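Trestura Boards > Table Settings and Props > Lilac plate under orange, does it work?

lirberg_lane
Member, 179 posts

Planning a kids' harvest table for November. I have the Taipe dessert plates in the pale purple and a bag of small striped pumpkins, one per place. The covering is plain green. My concern is the plate. Orange on white is safe, orange on lilac I am less sure of. I need 11 settings and would prefer not to buy again.

Nkosi_N
Moderator, 729 posts

Orange and violet sit far apart on the wheel, so contrast is not the problem. Saturation is. A strong purple under orange vibrates at the boundary. A washed-out one reads close to gray and stays put. Which is yours?

lirberg_lane

Washed out. Closer to gray in daylight.

bastititz_fan
Member, 197 posts

I would still go white. Three hues on one table is one too many for a small object. The eye goes to the cloth first and the pumpkin last.

Nkosi_N

Disagree. With white plates on green you get a bright disc at every seat and the pumpkin has to compete with it. 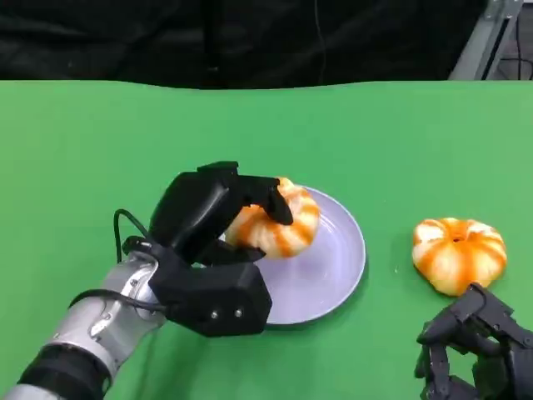 Plate value matters more than plate hue when the centerpiece is a small one. A squat pumpkin has a low profile, so most of what a seated guest sees is its side against whatever is behind and beneath it. On a mid-value plate both the light and the dark stripes separate from the background. With the orange and white one over the lavender plate, the white stripes are still lighter than the plate and the orange ones are still warmer. Put it over pure white and half the stripes lose their edge. The slight rim helps too. It catches the light and closes off the circle, so the green stops cleanly.

bastititz_fan

Fair on the stripes. I was picturing solid orange. For solid orange I stand by white.

Nkosi_N

No argument there.

tallow_and_pine
Member

Check your bulbs. Under warm light my pale purple plates turn beige and the green goes muddy. I changed to neutral bulbs over the dining table and the problem went away. Also, skip the gloss finish on a green vinyl cover. Matte is easier to look at for a whole meal.

lirberg_lane

Bulbs are neutral already. The cover is matte. Second question: pumpkin centered on the plate, or off to one side with the name card?

bastititz_fan

Off to one side. Centered means the kid has to move it before any food lands.

Nkosi_N

Centered until they sit down. They are going to pick it up regardless. Put the card above the plate, flat on the cloth. A card leaning on a round pumpkin slides.

lirberg_lane

Centered, card above. Keeping the Taipe plates. I will set one place tonight with the overheads on and see how it reads from a child's chair height.

Nkosi_N

Check it from the doorway as well. Moving this to Solved, post again if the green gives you trouble.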